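Open day at the Kadum shed, Ustidville - gallery

Quick one, writing this up before dinner so forgive the spelling. Went along to the Ballier open day in February. Free entry, sausage sizzle out the front, queue down the driveway by 10 am. They do computer repair and refurbishing and have been moving some of the fiddly bench jobs over to robot arms. The Kadum shed is the old packing shed behind the silo, if you know it. Hot as anything inside. Good fans though.

More photos coming when I get round to sorting them. Started with the processor bench because thats where I spent most of the morning.

Processor swap bench. Old office workstations, lid off, parts in a moulded tray beside the machine. The job is getting the CPU out of the tray and into the socket on the board. Sounds like nothing. Anyone who has bent a pin or squashed a contact knows otherwise.

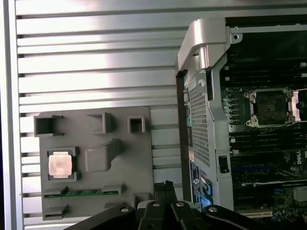 Demos ran twice before lunch and I stayed for both. Bit of talk first, then everyone shuffles up to the rope and tries to see past the tall bloke. Kids got let through to the front, fair enough.

What they told us, from my scribbled notes:

Job number on the whiteboard was 1459. Each machine gets one and it follows the thing from the door to the pallet.

The hard bit isn't lifting the chip, its setting it down flat. Go in crooked and you can wreck the socket. They spent most of the winter on that one move, apparently.

Trays are moulded so every part has its own spot. Makes life easier for the arm and for people too. I want one for my garage.

Memory sticks are next on the list. Fans and cables still done by hand and will be for a good while, the cables especially. Too floppy.

Target for the year is 1093 machines, going to schools and libraries mostly. Somebody asked if you can buy one. Yes, from the front counter, cash or card.

Asked about noise. Quieter than I expected, you could talk over it no worries. The compressor next door was worse.

Also had a look through the Crăciun room, the little side workshop with the test benches. Lots of monitors, no photos allowed in there. Screens get checked for dead pixels and the colour gets set by eye. Still a person's job. Nice cold room, so I stayed longer than I needed to.

Parking was a mess by 11. If they run it again come early or walk up from the oval. Bring a hat and some coins for the raffle. I did not win the raffle.

Will add the loading dock and the sausage queue once I've got them off the other card.

49 likes | 2 comments

Comments

shedrat: Good write up. We got there after lunch and missed the CPU demo altogether, they'd switched to a slide show by then. Bit dissapointing. Do you know if theyre doing another one this year?

marg_from_the_hill: My grandson has not stopped talking about it. He wants to know how it finds the socket and I had no idea what to tell him. Please put up the loading dock ones, I think we might be in the background!

Contact | Copyright Ustidville Out and About | Back to top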